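Acceptance

The gripper from Kerr had passed everything at Skostport, and Imad Matar did not trust the result. The test parts there had been steel cylinders, all of one diameter. At Trundham the parts were push buttons and contact blocks, and a contact block has no good place to hold it.

He ran the Erkik fingers first. They had been on the arms since March and their faults were known. The log stood at 1,085 cycles. He wrote down the number of drops, which was 16, and changed over to the Kerr fingers before lunch.

The first 294 cycles went without a drop. He checked the force log for a reason and found none. The closing current was lower than he had set it. He raised it to the setting in the procedure, and the drops began.

He lowered it again and they stopped. He put this in the report as two lines and a table. Then he deleted the table, as it said the same thing as the lines.

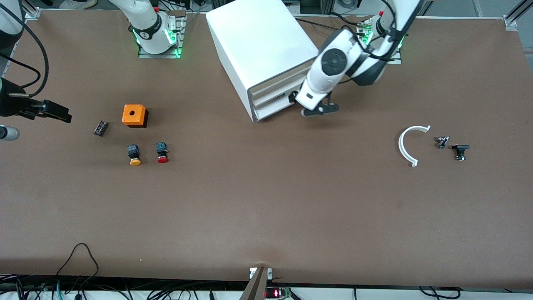
Why would a gripper hold a part better with less force?

A hard finger pressed against a small plastic housing touches it at one edge, and extra force turns the part about that edge until it slips out. At a lower force the part stays where it was first held.

Imad had written that answer himself, in a training note, before he came to Trundham. He had forgotten the note. It reached him in the afternoon as an attachment from Skostport, with his name removed and a logo added. The sender asked whether he had considered the effect described in paragraph 2.

He replied that he had. He asked who wrote the paragraph. The sender said it was standard guidance and had always been in the manual.

He returned to the cell and ran the Kerr fingers at the low setting until the evening shift came in. A woman with a clipboard asked which set had won. He said the procedure specified a closing current, and at that current the Erkik fingers were better. At a current the procedure did not allow, the Kerr fingers were better.

"So which do I write?" she said.

"Write both."

"There is one box."

He looked at the form. The box was the width of a word. He took her pen, wrote "see attached," and went to his desk to put the table back in.

It took him longer than the first time. He gave the current its own column and left the paragraph from Skostport out of the references. Under "author" the template had already filled in his name, with one letter wrong. He corrected it and sent the file.

Last updated: 2025-09-08
Contact | Copyright | Back to top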